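How to Sweep a Tiled Passage Without Chasing the Same Crumb Twice

Every house has one strip of floor that everyone walks through and no one claims. Ours is the tiled bit leading to the door.

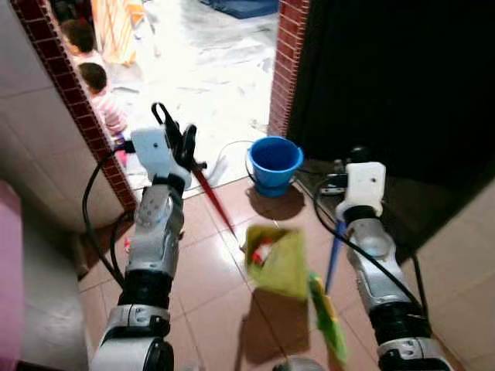

I used to sweep it the way most people do, which is to start wherever I happened to be standing and stop when I got bored. The grit moved around a good deal. Very little of it left the building. What follows is the method I settled on after a long spring of this, and it takes me 6 minutes on an ordinary day, a bit more if someone has been eating crackers.

What you need

A long-handled dustpan and a brush with a long handle to go with it. The long handle on the pan matters more than you'd think. With a short one you spend the job folded in half, and by the third scoop you are making bargains with the dirt about what counts as clean.

A bucket. Any bucket. Mine is the cheap sort with a wire handle that leaves a groove in your fingers if you fill it with water, and that's why it has been demoted to dry work.

A damp rag for the end.

I bought my first long-handled set from a stall in Prallari and the brush shed more than it collected. The second is an Udik and has lasted since September, though the pan has developed a slight warp at one corner that I now steer around, like a shopping cart.

Step 1: Clear the floor, including the things you've stopped seeing

Shoes, bags, the parcel you keep meaning to return. Then cables. A cable on the floor is a fence for dust, and a brush will happily hook one and drag whatever is on the other end into the conversation. Unplug power strips and lift them out of the way. If one has to stay put, sweep away from it and do the last few inches with the rag, dry.

Step 2: Park the bucket where you'll finish

Not behind you. I lost a whole month of evenings to walking a loaded pan back to a bin in the kitchen, tipping a little out at each stride. Put the bucket down within arm's reach of the last pile and the trip becomes a turn of the wrist.

Step 3: Decide which way the dirt is going

Pick one end and commit. I go from the inside toward the door. If there's a breeze coming in, shut the door or go the other way, unless you enjoy meeting the same lint again.

Do the edges first. Run the brush along the foot of each wall and pull everything into the middle, then work down the middle in short strokes. Long, heroic strokes look good and send the crumbs under the nearest cabinet.

Step 4: Go with the grout, then across it

Glazed tile is easy. Grout is a system of tiny canals designed to hold sand. One pass along the lines, one pass across them, and let the bristles stand up straight instead of leaning on them. Pressing hard only splays the bristles, and then you are polishing the floor with the sides.

Glossy tile does have one virtue: get your eye low, look toward the light, and everything you missed shows up at once. It's a bit like reading a review of your own work.

Step 5: Make small piles and lift them early

One big pile is satisfying to look at and is also a target for feet. I make up to 5 little ones and pick up each as I go.

Set the lip of the pan flat, brush in, slide the pan back an inch, brush in again. That thin line of dust left at the lip will always be there. Three tries is my limit. After that it's the rag's problem.

Step 6: Lift level, tip low

Keep the scoop tilted back so the load rides at the rear of the pan. Bring it over the bucket, get it right down near the rim, and only then tip. Light stuff like wrappers and bits of paper will sail off if you pour from a height, and you'll follow it around with the brush like someone herding a moth. Tap the pan once on the rim and give the brush a knock too.

Step 7: Rag, then put it all away

Wipe the thin line, wipe the threshold, and shake any doormat well outside before it comes back. Then hang both tools up by their handles — a brush stored standing on its bristles grows a permanent side part.

If you have children, they will walk through at Step 5. I've tried sweeping while they're asleep, but the tap of the pan on the bucket wakes them, so now I just sweep fast and leave the threshold for last.

1554 views · 705 shares · 6 comments

Related:
Getting candle wax out of grout
Swati floor soap, a year later
Where to hang a mop when you have no closet
The Irnness bucket: too tall for its own good

Contact | Copyright, all text by the site author | Back to top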